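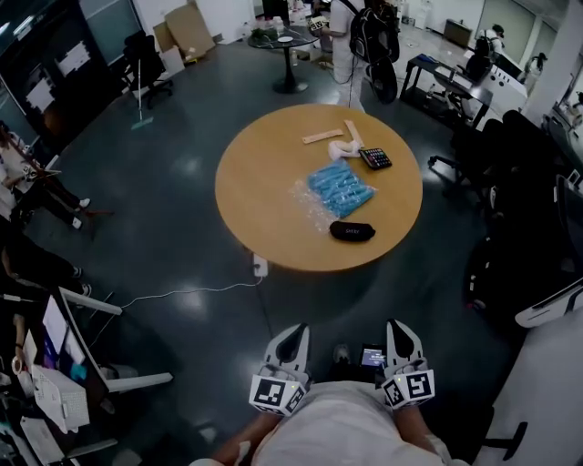
Cassette adapter

A cassette adapter is a small device, made in the shape of an ordinary audio cassette, that lets a portable music player be heard through a tape deck. It was at its most popular in cars, where a great many drivers had a perfectly good stereo with a tape slot and no other way in for the sound, and it is still fondly kept in glove boxes by people whose cars are as old as their record collections.

How it works

Inside a normal tape deck, a small part called the playback head reads the magnetic pattern on the tape as it goes by. The adapter has no tape at all. It carries a head of its own, placed so that it sits face to face with the one in the deck, and a thin lead runs out of the shell to a plug that fits the headphone socket of the player. The music passes along the lead, the adapter's head turns it into a changing magnetic field, and the deck picks this up much as it would from a real cassette. Stereo sound needs 2 channels, and so the head is made in two halves, one for the left and one for the right.

Most adapters also contain a few little plastic gears and a belt. These make no sound worth having (a faint ticking, in the older ones, that some listeners grow rather attached to) but they keep the spools turning, so that the deck does not decide the tape has ended and spit the whole thing out.

The Vendham and Caron types

Collectors usually speak of two families. The Vendham type has its lead coming out of the long edge and suits decks that take the cassette sideways. The Caron type has a lead that can be moved from one side to the other through a groove in the shell, and this made it the easier present to buy for somebody whose car you had never sat in. The Unberg works made both for a time, and its first batch of 2,000 was sold almost entirely through motor shops and market stalls in and near Trerora.

Sound and common faults

Sound quality is fair, and often better than people expect — certainly steadier than a small radio transmitter on a long drive, where a local station may barge in at any moment. There is some hiss, and the top notes can be dull if the two heads do not line up well. A dirty head in the deck makes this worse, and a gentle clean often brings the brightness back.

The commonest fault is a broken lead, usually close to the plug, which shows itself as one silent speaker. Auto-reverse decks can also be troublesome, flipping back and forth without playing anything. Second-hand adapters are plentiful, and sellers clearing old stock have been known to offer boxes of up to 50.

See also

Compact cassette
FM transmitter
Headphone socket
Playback head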